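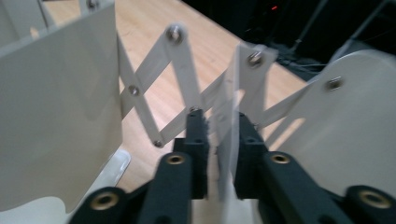

Section 5: Bottling from the Tuvulell fermenter

This section covers moving finished beer out of the fermenter and into bottles. If you are filling a keg, skip to Section 6. If you have not yet taken two matching gravity readings on separate days, go back to the end of Section 4. Do not bottle beer that is still fermenting.

What you need

The Tuvulell fermenter, with tap fitted
Priming bucket with lid
Transfer tube (clear, supplied)
Bottling wand with spring tip (supplied)
Crown capper or swing-top bottles
40 small beer bottles, or the same volume in larger ones
100 g white sugar
A small pan and a long spoon
No-rinse steriliser, made up as the packet says

Use brown glass if you can get it. Green and clear bottles are fine if they will be kept in a dark cupboard. Never use thin glass, wine bottles or anything chipped round the neck.

5.1 Preparing

1. Move the fermenter to a worktop the evening before, keeping it level. Leave the lid on.
2. Wash the bottles in warm water and check the bottom of each for dried yeast. Rinse well.
3. Fill the priming bucket with steriliser and put in the tube, wand, spoon and caps. Leave for the time given on the packet.
4. Sterilise the bottles, drain them upside down and cover with clean foil or a cloth.
5. Empty the priming bucket through its own tap, so the tap is sterilised too. Close it.

Note: the steriliser foams. A little foam left in the bottles does no harm and there is no need to rinse it out with tap water.

Caution: do not put the transfer tube in the dishwasher or pour boiling water through it. It goes cloudy and will no longer grip the tap.

5.2 Priming

1. Dissolve the sugar in a cupful of boiling water and simmer for a few minutes. Take the pan off the heat and cover it.
2. When it has cooled, pour the syrup into the priming bucket.
3. Stand the bucket on the floor directly below the fermenter. Push one end of the tube on to the fermenter tap and coil the other end flat against the bottom of the bucket.
4. Loosen the fermenter lid. If you leave it clamped, the flow slows and the airlock will suck its water back into the beer.
5. Open the tap gently. Let the beer run in below its own surface and do not splash it.
6. Close the tap when the level is 2 cm above the sediment. Tilting the fermenter to get the last of it is not worth the mess.
7. Stir slowly with the long spoon and put the lid on loosely.

The sugar quantity above is for a full 15 litre batch of pale ale or amber ale. For bitter and mild, use a little less. For a smaller batch, reduce the sugar in proportion to the beer you have in the bucket.

Warning: too much priming sugar can burst bottles. Weigh it on kitchen scales and do not measure it by the cup.

5.3 Filling and capping

1. Lift the bucket on to the worktop and fit the wand to its tap with a short piece of tube.
2. Open the tap. Nothing should come out until the spring tip is pressed. If it drips, take the tip off, rinse it and push it back on firmly.
3. Put a bottle over the wand until the tip touches the bottom. Fill to the very top, then lower the bottle away. The wand takes up the right amount of room and leaves the correct gap.
4. Set a cap loosely on each bottle as you go, and crimp them all once you have filled a row.
5. Turn each capped bottle upside down over the sink for a moment. Any that leak should be recapped with a new cap.

Swing-top bottles need a sound rubber seal. Spare seals from Rastov and Montecinos both fit the usual size. The flat red Tustdale seal does not, as it is too thick for the wire to close.

5.4 Conditioning

1. Stand the bottles upright in a box with a lid, somewhere at room temperature, for two weeks.
2. Chill one bottle overnight and open it over the sink. If it is flat, leave the others another week and try again.
3. When you are happy with the fizz, move the box somewhere cool.

Strong beers and stouts take longer. A winter ale bottled in October should be ready for December.

When pouring, tip the bottle once and stop when the sediment reaches the shoulder.

5.5 Cleaning up

Rinse the fermenter, bucket and wand straight away in cold water, then wash in warm. Take both taps apart and dry the pieces separately. Store everything with lids off.

Recipe quantities in this section checked by Pylyp Koval.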